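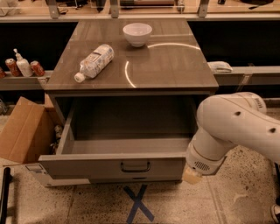

Slide 2 – Why we reviewed our peel protocol

Kwabena Baidoo, Bosik Skin Clinic. Talk for the Edanden estheticians' day, Oct 10, 2023.

Start with the numbers. Chart review covered 657 superficial peel visits at the Bosik and Wirno sites. In 157 of them the client called back with a question on redness or flaking. Most calls came in the first week. Say clearly that a call is not an adverse event.

Slide 3 – Prep

Old intake form asked about retinoids with one yes/no box. New form asks product, strength and last use. We now want retinoids stopped 7 days before the visit. Pause for questions on prescription users – they go back to their prescriber first.

Slide 4 – Application

Lactic acid, one layer, timed. Degrease before the acid, never scrub. Corners of the nose and mouth get petrolatum. Mention that timing starts at first contact, so the forehead always runs longer than the chin. Work in the same order each visit or the notes can't be compared.

Slide 5 – Aftercare

Bland moisturizer, mineral sunscreen, no exfoliants until flaking stops. The sheet was rewritten in May at an eighth-grade reading level. Bundgaard site still uses the old one; copies of both are on the side table.

Slide 6 – Limits

No control group. Skin type missing from 8 charts. Two sites, different booking systems. Don't give a percentage by product if asked.

Skip slide 7 if running late. Go to questions.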